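Workshop notebook -- paragliding trike, second frame
April, started 6:40 am

Coffee first, then straight to the harness hang test, which I have been looking forward to all week! The new seat board from Pilteck came in yesterday and it fits the old side plates with no filing at all. I hung from the beam for twenty minutes with the reserve packed and my legs stayed awake the whole time (the old board had my left foot numb before I could finish a radio check).

Hang angle looks good. On the old frame I was leaning back so far that I had to pull my chin in to see the ground on approach, and now I can look at the horizon like a normal person. Moved the carabiners forward 2 holes, tried it, moved them back one. Leave them there until we have flown it.

Fuel tank next. Weighed the whole unit with the tank dry and the prop off, wrote the number on the tape on the frame tube so we stop arguing about it. The tank strap still slips on the left side. I put a strip of old bike tube under it and it grips beautifully -- cheap fix, but I want a proper rubber pad before the trip.

About the trip: Szekeres ridge is on! The farmer at the bottom says we can land in the lower field as long as we stay off the seeded half and close both gates. Launch sits 549 meters up, and it faces the morning wind, so we want wings laid out early. The upper track is rough for the last stretch and we will be carrying the trike in pieces from the turnaround. Plan on two walks each. Bring gloves.

If the wind is wrong there, Grekholm is the backup. Flat field, long run, lots of room to mess up a forward launch and try again. Less of a view, but I had one of my favorite evening flights ever out of that field, cruising at 1,000 feet with the lake going orange and the engine barely ticking over. I would happily go back for that alone.

Wing check: went over all the lines by hand with the lights up. One outer brake line on the right has a fuzzy patch near the pulley. It probably has a season left in it but I ordered the replacement anyway. The risers are fine, and so is the stitching at the trimmers.

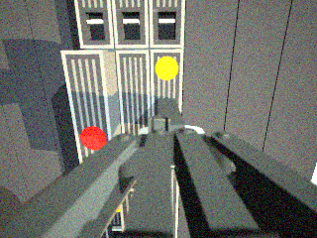
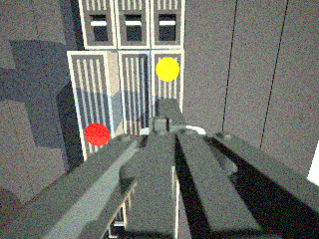
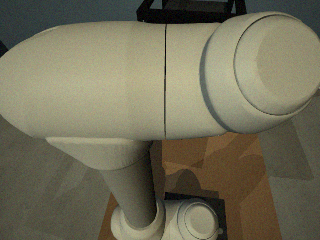
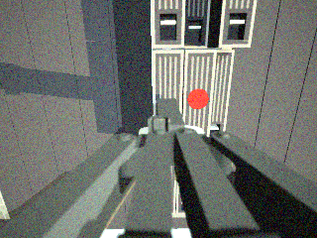

Engine run at 4 pm, outside, trike tied to the post. Started on the third pull from cold and settled down nicely after a minute. There is a buzz at mid throttle that goes away above it, and I think it is the cage rubbing at the lower joint. Wrapped the joint with tape, ran it again, much less buzz. Will shim it properly tomorrow.

Still to do before we load the van:
- new pad for the tank strap
- shim the lower cage joint
- swap the brake line when it arrives
- charge both radios and check the Plekden headset (left ear was cutting out)
- torque the prop bolts again after the next run
- 7 spare zip ties in the seat pocket, the long ones

Throttle cable has plenty of slack at full turn, so leave it alone. Next run before breakfast, if the neighbors can stand it.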